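Parish merger talks – is the "listening process" worth showing up for?
Orthodox & Eastern Parish Life board > Parish administration

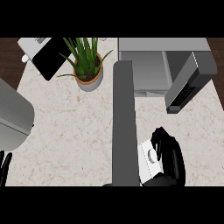

Marble counter with dark plank flooring (render)

candlestub
Our parish got the letter in June. The deanery wants us and the parish in Gradham to enter "a season of shared discernment," meaning six evening meetings run by an outside outfit called Utetti. We fill out cards, somebody sorts the cards by theme, and a report goes to the bishop. I've been through one of these before in a different diocese and the report read like it had been typed up before we sat down. Has anybody seen one of these change the outcome? I don't mean people felt heard. I mean the plan said one thing at the start and another at the end.

oldcalendar_ish
No.

thirdantiphon
We did it with Utetti two years ago when Pacheco and Nurneck were put together. To be fair to them, the meetings were run well and started on time. But the two questions people cared about were never on the cards: which building closes, and who gets the feast day. We got "What gifts does your community bring?" for an hour and a half.

I asked from the floor about the building and was told that was "a later conversation." The later conversation was a letter.

psaltis_b
@thirdantiphon I was at those same meetings and I don't think that's the whole of it. The first plan had Vespers dropped at Nurneck right away. After the third meeting it was kept, and it's still going. That was a change, and it came out of people saying so at the tables.

thirdantiphon
It's still going because the priest wanted it. He'd have kept it with or without the cards.

psaltis_b
You don't know that and neither do I.

thirdantiphon
Fair. But I know how many of us signed the paper asking to keep the Nurneck building open, because I carried it around myself: 204 names. The report has one line on it, "some attachment to existing spaces." If 204 signatures comes out the other end as "some attachment," I have trouble believing a card about Vespers moved anyone.

candlestub
That line is going to stay with me. Was the petition attached to the report, or just summed up?

thirdantiphon
Summed up. I asked for it to be attached and was told attachments weren't part of the format.

matushka_in_exile
I'll say the unpopular thing. Our parish was founded 107 years ago and for most of the last ten we could not heat the church and pay a priest in the same winter. We fought the merger, we won, and what we won was four more years of the same. Two funerals a month and no baptisms. I'm not defending consultants. I am saying the bishop may have his mind made up because the books made it up for him.

oldcalendar_ish
Then he should say so in a one-page letter and save everybody six evenings. My objection isn't to the decision, it's to being asked for my opinion on it afterward.

matushka_in_exile
On that we agree.

candlestub
Same here. Our numbers aren't good either. On a feast we get 100 if the choir families all come, and a regular Sunday is well under that. If somebody stood up and said "this building can't be kept, here are the figures," I'd be sad and I'd help pack. What I've got is a packet with a sunrise on the cover.

psaltis_b
So ask for the figures at meeting one. Ask before the cards go out, and ask that the question be written down in the minutes. We didn't do that at Pacheco until the fourth meeting and by then it sounded like a fight. Also check your bylaws on who holds title. Some of the older parishes have their own corporation and the merger needs a vote of members in good standing. If that's you, then the meetings are a side matter and the vote is the thing.

oldcalendar_ish
The title question is the only useful advice in this thread and I include my own posts. Though I'd want to see the deed itself and not somebody's memory of it. Ours "always" belonged to the parish until we looked, and it had been signed over to the diocese decades back in exchange for a loan on the roof.

candlestub
I've never seen our deed. There's supposed to be a copy in the parish office. I'll look for it before the first meeting, and I'll ask for the budget figures in writing. I still don't expect much from the cards.

thirdantiphon
Go anyway. I complained plenty but I'd have complained more from home. And keep your own notes – the ones on the easel get thrown out.

psaltis_b
Ours were typed up and sent around, for the record.

thirdantiphon
To your table, maybe. I never got them.

candlestub
First meeting is at 7 p.m. in the Gradham hall. I'll post what they say when I ask about the books.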